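How I Keep a Series Bible for My Paranormal Romances (and How You Can Start One This Weekend)

Filed under: Writing Stuff

So a reader emailed me in December to ask why Dorian Volleck has gray eyes in book one and green eyes in book three. Was it a shifter thing? Was it a clue? Reader, it was me forgetting. I wrote her back something vague about moonlight and then I went and made a proper series bible, which I should have done before I ever typed "Chapter One."

If you write in a series, even a little two-book one, you want one of these. Mine covers the whole Sternel Harbor world (three novels and a novella, with a fourth novel giving me trouble as we speak), and I'm going to show you how I set it up.

What you need

A spreadsheet program, any of them. Your finished manuscripts in a format you can search. Sticky notes if you like to have something to fiddle with. Set aside a Saturday for the first pass, and tell your family you're working, because it's going to look a lot like reading your own books on the couch.

Step 1: Make four tabs

Mine are called People, Places, Rules and Timeline. I started out with 9 tabs, including one just for cars, and I never opened most of them again. You can always add one later.

Step 2: Reread with your hands on the keyboard

Go back to book one and read it straight through, typing in facts as you hit them. Put the chapter number next to every single one. I skipped that the first time and had to redo the whole thing! My first book is 337 pages in paperback and it took me two evenings on top of the Saturday, but I'm a slow reader when I keep stopping to wince.

Don't fix anything yet. If you find a mistake, type it in, color the cell orange and keep going.

Step 3: Fill in the People tab

One row per character, even the bartender with two lines. (Especially the bartender with two lines. Readers will want a book about him.) My columns are:

Full name and nicknames
Eyes, hair, height, scars, tattoos
What kind of creature, if any
Age, and real age if they're immortal
Who they've kissed, and in which chapter
What they know about the supernatural, and when they found out
Pet phrases

That second-to-last column has saved me more than any other. My critique partner, Marama Stubbs, caught a heroine being shocked by vampires in chapter twelve after she'd calmly discussed them over pie in chapter eight. Now I check before I let anybody gasp.

Pet phrases is there so my heroes don't all growl "sweetheart." One of them gets it. The others had to find their own.

Step 4: Write down your magic rules like they're laws

The Rules tab is short and bossy. Can your shifters change in daylight? Does it hurt? Do their clothes survive? You've got to decide about the clothes, friends, it comes up constantly.

I write each rule as one plain sentence with the chapter where it first appears. "Husorum stone burns a demon but not a half-demon. Book 1, ch. 14." If I break a rule on purpose, I add a second line underneath saying who broke it and what it cost them.

Step 5: Do the Places tab

Rooms matter more than towns in romance, at least the way I write it. I keep an entry for every room where something important happens: which way the door opens, where the bed is, what's hanging on the walls. The Partington house alone has a page and a half.
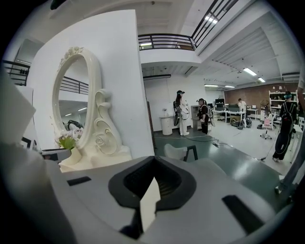 White oval mirror with carved roses and plenty of scrollwork.

Step 6: Build the timeline

Give every scene a day, even if the book never mentions it. I had a full moon turn up twice in eleven days once, and a werewolf reader will absolutely count. My timeline has 194 rows now and I sort it by date, with a column for moon phase and another for whose point of view we're in.

Step 7: Keep it alive

Update the bible when you finish a chapter, while it's fresh. I do mine with my second coffee. Then before the manuscript goes to my editor I search the file for each main character's eye color, hair color and last name. That check is how I found out that a deputy called Corey Hinds had been promoted to sheriff and back again with no explanation at all.

As for the orange cells, I worked through those last. Typos and eye colors got fixed in the ebook files. The bigger goofs I left alone, and one of them is turning into the plot of book four.

If you want a copy of my blank spreadsheet, leave a comment and I'll send it over. And yes, Dorian's eyes are gray. Final answer.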